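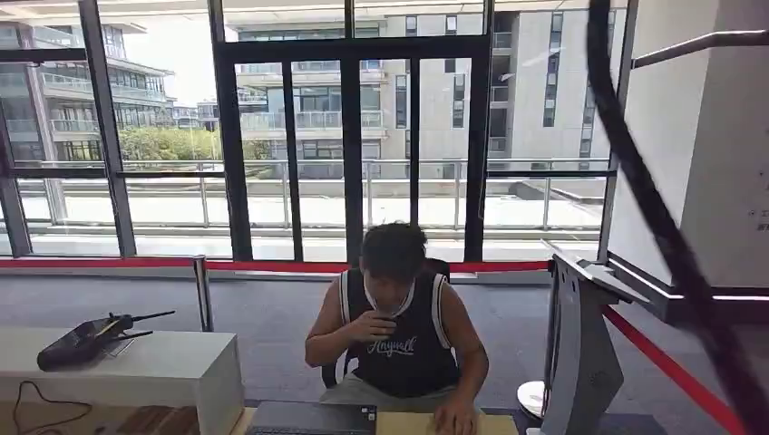

Several respondents to the spring consultation asked that the desks be kept near the entrance, where there is space to sit down with a laptop between appointments, and one added that the belt barriers ought to stay as well, the old arrangement having left people unsure which way to walk.

Haworth Study Centre: the entrance hall and its furniture
Published December 10, 2025

The Centre consulted its members in May on the layout of the entrance hall. A total of 685 replies were received, and the principal findings are set out on this page together with notes on the furniture and fittings now in use. Members who do not visit the hall regularly may find the notes helpful before their next appointment.

The desk
The light wooden desk has been retained in its present position. It is suitable for a laptop and a small quantity of papers. Members are asked to limit their stay to 39 minutes when others are waiting.

The chair
A black office chair with armrests is provided at the desk. Chairs of this pattern were supplied by Tudby and should not be moved to the reading rooms.

The white table
The top of the white table shows slight wear. Resurfacing was considered and has been deferred to the next financial year. Equipment may be rested on the table for short periods, provided that cables are not left across the walkway.

The belt barriers
Red retractable belts mark the route through the hall. The belts and posts were purchased from Plastby. Members should not unclip a belt themselves; staff at the enquiry point will open the barrier for wheelchairs, pushchairs and deliveries.

The gate
The grey metal gate remains the subject of the largest number of comments. Requests for a wider opening have been passed to Rakik, the Centre's fittings contractor, and a reply will be posted on the noticeboard.

The floor
Grey carpet was preferred to hard flooring by a clear majority of respondents, chiefly on grounds of noise. It is cleaned every 18 days.

Further information
Printed copies of the full consultation report are available from the enquiry point. The print run is limited to 1,000 copies. Comments on the furniture may be submitted in writing at any time and should state which item is concerned. Enquiries about room bookings are handled separately and should not be sent with comments on the hall.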